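Home | Syllabus | Handouts | Contact

Workspace Care, Handout 4: Clearing the Table
Instructor: Melina Liapis

Students shall clear all work surfaces before the session closes. Cables are collected first, coiled loosely, and returned to the drawer. Tight bends damage the conductor near the plug.

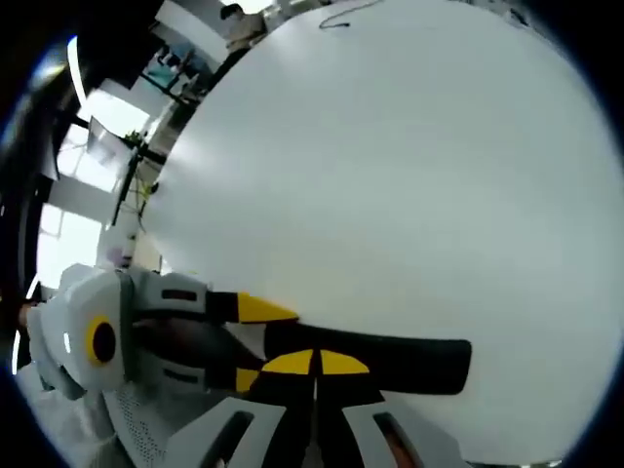 White tops mark easily. Wipe them with a damp cloth, working from the center outward. Report stains to Wubit Asfaw. Allow 28 minutes for the full procedure.

Contact: Room 40 | Back to top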